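Does Sugar Make Kids Hyper? How to Check a Thing Everybody Knows

By Krum Dimitrov
Sep 4, 2022

You have probably been to a birthday party where a grown-up looked at the cake, looked at the kids, and said, "Oh boy, here comes the sugar rush." Then the kids ran around screaming and the grown-up nodded as if something had been proved.

Was it? I don't think so, and I'd like to show you why. You can keep eating your cake while you read.

What people say

The story goes like this. Sugar is full of energy. You eat a lot of it, the energy goes into your blood, and you get wild. Later the energy runs out and you get grumpy.

It sounds right. Sugar does have energy in it, and it does go into your blood. But plenty of stories sound right. People used to be sure that the sun went around the earth, and that one sounded right too. You can stand in the yard and watch the sun move across the sky!

So when somebody tells you a story that sounds right, ask one small question: how would we know if it was wrong?

If you can't think of any answer, be careful.

The trouble with birthday parties

Think about what else is going on at a party. You have your friends there. There are games and maybe music. There may be a bouncy castle. It might be past the time you usually eat. Nobody has told you to sit down for two hours.

Now take away the cake and put out carrot sticks. Would all the kids sit quietly on the rug? I doubt it very much. I have seen children go completely wild at a swimming pool with nothing in their stomachs but a cheese sandwich.

So the party is a bad test. Too many things are happening at once, and you can't tell which one made the noise. Scientists have a long word for a thing that sneaks in and mixes up your test. They call it a confounding variable. You can call it a sneaky extra. The bouncy castle is a sneaky extra. So is your cousin.

A better test

How could you make it fair? Scientists have thought about this one, and it's pretty clever.

First you get a bunch of kids. You give half of them a drink with sugar in it. You give the other half a drink that tastes sweet but has no sugar. There are sweeteners that can do that. The kids don't know which one they got, and the people watching the kids don't know either. Only somebody in another room knows, and that person keeps the list put away until the end.

Then you watch. How much do they wiggle? How well can they do a puzzle? How do they behave?

When every group gets treated the same way except for one thing, that's a fair test. When nobody in the room knows who got what, it's called a double-blind test. No one is wearing a blindfold, although I was disappointed when I first learned that.

Researchers have done this kind of test a number of times. When other researchers put the results together, they did not find that sugar changed how most children acted. The sugar kids and the no-sugar kids looked pretty much the same.

Does that mean it could never happen to any kid anywhere? No. A test can't promise you that. Maybe there is some small effect in a few kids that the tests missed. But if sugar really turned ordinary children into tornadoes, it should have been easy to see, and it wasn't.

So who is fooling the grown-ups?

Mostly, the grown-ups are.

In one study, parents were told their kids had just had a big dose of sugar. They hadn't. They'd had a drink with no sugar in it at all. But the parents who believed in the sugar said their kids were more hyper than the other parents did.

Same drink. The only thing that changed was what was in the parents' heads.

This happens to everyone, and I'm including myself. When you expect to see something, you go looking for it. You notice every time it happens and you forget the times it doesn't. Say you believe your lucky socks help you win at soccer. You win in the socks, and you think, "See!" You lose in the socks, and you think, "Well, the field was muddy."

That's called confirmation bias. I once believed for a whole summer that my dog barked only when it was about to rain. Then my sister made me write it down. He barked at everything. He barked at the toaster.

But a website said so

I looked up "sugar rush" for this page and found a lot of people who were very sure of themselves. One page said that 133 families had "reported a difference" when they cut out candy. That's a big number. Does it help?

I have some questions. Who picked the families? Did they already think candy was the problem? How many families saw no difference and didn't bother to write in? What else did they change at the same time? Maybe they started going to bed earlier too. The page didn't say, and I couldn't find out.

Suppose it had been 1088 families. I would have the same questions. A bigger pile of bad evidence is a bigger pile, and I still can't use it.

Some things to look out for when you read a claim like this one:

Does it say who did the test, or just "experts say"?

Is the person telling you also selling you something? (There was a button for sugar-free gummies at the bottom of that page. They cost a lot.)

Is it one person's story, or a real comparison?

Do they say anything at all about how they might be wrong?

Try it at home

You can run a small fair test yourself. We won't use sugar, because I don't want letters from your dentist. Let's test whether people can taste the color of a drink.

You need clear lemonade, food coloring, cups, a pencil and paper, a grown-up who says yes, and as many tasters as you can find. Try for 10.

Pour the same lemonade into all the cups. Put a drop of red coloring in half of them and leave the other half plain. Food coloring has almost no taste, so the cups should really be the same. Keep them all in the fridge so one isn't warmer than another. (Warm would be a sneaky extra.)

Give each taster one of each. Ask, "What flavor is this?" Don't say "Does the red one taste like cherry?" If you say cherry, they'll think cherry, and you've spoiled it.
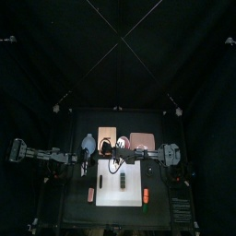 Write down exactly what they say, even when it's boring. Don't wait until the end and try to remember, because you'll remember the funny ones. If your uncle says "lemonade" both times, that goes on the paper too.

Now try it a second time with new tasters, and have them close their eyes. Does the cherry go away?

When my neighbor's kids tried this in June, they were hoping everyone would be fooled. Some tasters were and some weren't. The youngest was upset about it and wanted to throw out the answers that didn't fit. I told her those were the best ones! If you throw out the answers you don't like, you can prove anything you want. You could prove that socks win soccer games.

A test with a few tasters can't tell you much, by the way. Maybe you happened to get the people who are easy to fool. If you can get 70 people at a school fair to try it, you'll have something better to talk about. It still won't be perfect.

Is sugar fine, then?

Hold on. I didn't say that, and watch out for anybody who jumps from one claim to another that fast.

"Sugar makes kids hyper" is one claim. "Too much sugar is bad for your teeth" is a different one, and the evidence for that one is strong. The germs in your mouth eat sugar and make acid, and the acid wears away at your teeth. There are good reasons not to eat candy for breakfast. The sugar rush just doesn't look like one of them.

So you can't take this page to your parents and say Krum Dimitrov said I could have more cake. I didn't.

Questions kids have sent me

What about soda? I really do feel jumpy after it.
Check the label. Some sodas have caffeine in them, and caffeine can make you feel jumpy and keep you awake. Chocolate has a little bit too. That's a sneaky extra, and a good one to catch.

My teacher says the sugar rush is real. Is she lying?
No. Lying is when you know it's wrong and say it anyway. She probably heard it from somebody she trusts, who heard it from somebody else. You could ask her how we might test it. Ask nicely.

How do I know you're right?
Good. You don't, yet. Ask a librarian to help you find what scientists have written about sugar and behavior, and see if it matches what I've told you here. If I got something wrong, write and tell me which part — and tell me how you know.

Words to know

Evidence: something that helps show whether a claim is true.
Fair test: a test where only one thing is different.
Double-blind: when the people in a test and the people watching them both don't know who got what.
Confirmation bias: noticing the things that fit what you already believe.
Claim: something a person says is true. It might be.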